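Muthoni Barasa

Okay, thread time. A bunch of you asked what I think of the Lulex two-arm kit, the one that's supposed to handle cabling and light rack work. I've had the trial unit long enough to have opinions, so get a coffee.

Quick background for new followers: I look after network gear for a handful of small offices, and I spend way too much of my life plugging things in and pulling them back out. So yes, I'm the target customer for this. I'm also cheap.

Lulex kit, the work up close and the rack:

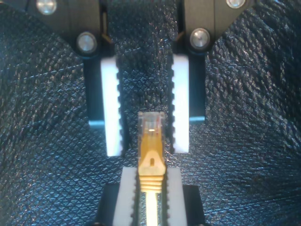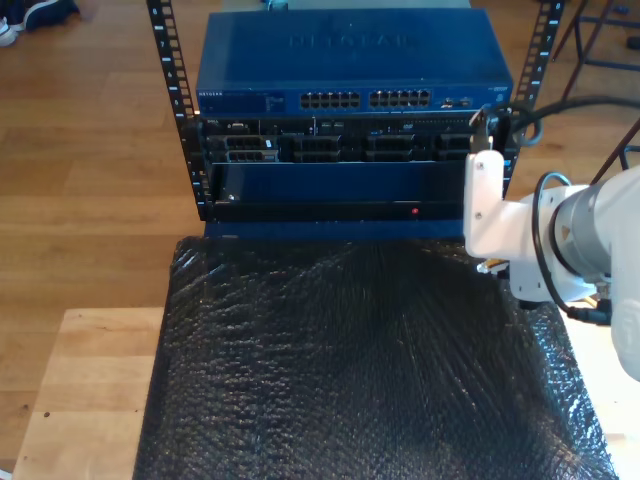

Let's start with fingertips, because that's where I'd spend my money. The kit comes with a plain set and a toothed set. Get the toothed ones on before you do anything else! I wasted most of a morning on the plain ones with patch cords sliding around, swearing at the software, and the software was fine.

Swapping them takes a small driver and some patience. The screws are tiny and they will roll off your table. I now do it over a baking tray (thank you to whoever suggested that, you know who you are).

Passing a cable from one gripper to the other is the thing I was most curious about. My score so far is pretty good if the plug starts out straight. If it starts out tilted, the second gripper grabs it tilted too, and then you're trying to push a crooked plug into a port. The app has a "regrip" step you can turn on that mostly sorts this. It's off by default and I have no idea why.

Boots matter more than I expected. A stiff boot gives the fingers something solid to hold. The really soft squishy ones fold up, and the latch gets pressed when you don't want it pressed. If you buy cables in bulk, try one of each kind before you commit.

Teaching it a new task: you move the arms through it yourself, save, and repeat with the parts in slightly different spots. Lulex says 3 runs is enough to get going. For a straight-up plug-in, sure, I'd buy that. For anything at the server, like working near a drive caddy, I needed a lot more than that before I quit hovering over the stop button.

Oh, and shiny stuff. Glossy surfaces confuse the vision side a bit, mostly by making it slow. It pauses, thinks, has another look. I turned one lamp away from the table and it got noticeably quicker. Free fix!

Price, since it's already in my replies. The base kit is $1587 on the trial program, and that's with both grippers but only the plain fingertips. Add the toothed set and the longer mounting rail and you land at $2000 even. The arms are NOT included at that price. Read the page carefully, the wording is kind of sneaky.

Somebody asked how it compares with Jadeo. I used the Jadeo one for a week in January. Nicer app, way nicer manual, but the fingers are chunky and I couldn't get them between two neighboring ports without bumping something. If you're moving boxes or trays, go Jadeo. For cords, Lulex.

And Teswood, who resell both, were good to deal with. I sent them a long grumpy email about the missing regrip instructions and got a real reply the same afternoon, with a settings file attached. The settings file worked.

Stuff I don't like, in no order: the power brick is huge. The release button on the gripper is right where my thumb goes when I'm guiding it, so I keep dropping things. Updates restart the whole controller without asking, once in the middle of a job. And the cable clips that come in the box are garbage, I threw them out and used hook-and-loop.

Would I leave it alone with a live rack? No, not yet. I'd use it for practice setups and for the boring repeat jobs on a bench, with me in the room doing email. For a closet full of gear that people are using right now, it's still my hands.

Am I keeping it? Leaning yes. The trial has three weeks left and I want to try labeled cords next, so it has to pick the right one out of a bundle. Kordestani has an add-on for that and they've promised me a loaner.

If you've run the Kordestani add-on with Lulex grippers, tell me what you paid and whether it needed its own controller. My outlet situation is already bad.

Edit for the three people asking: yes, the toothed fingertips fit the older mounts, but you'll need the shorter screws, and those are sold separately.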